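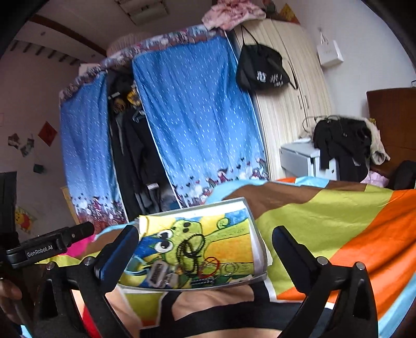 Our question for this project was whether a machine could tidy a bedroom to a standard the person living there would accept. We split the job into 16 chores, from making the bed to emptying a bag, and asked of each one whether the systems described in published work could do it today. The hardest to judge were the chores with small, mixed objects. A shallow tray of tangled beaded necklaces and chains, with a red rubber band and thin silver rings in among them, can be lifted and carried as one thing. Sorting what is in it is a different job. The chains bend, the beads catch, and pulling on one piece moves the others.

Method

Freya Fothergill built the chore list in July from interviews in Lirnusby and Pramolbridge. We then scored each chore twice, once for moving the object and once for dealing with its contents. Mellor, our planning program, kept the scores and the notes behind them.

Results

Carrying scored well. We rated 5 chores as possible now with a person nearby, all of them involving one stiff object with a clear place to go. Folding, untangling and hanging clothes in a full wardrobe scored low. Only 2 chores got the same score from every member of the group, so the middle of the table should be read with care.

Limits

We did not run any hardware trials of our own. The interviews covered a small area, and most people we spoke to lived in older houses with crowded rooms. The full score sheet is in Appendix B.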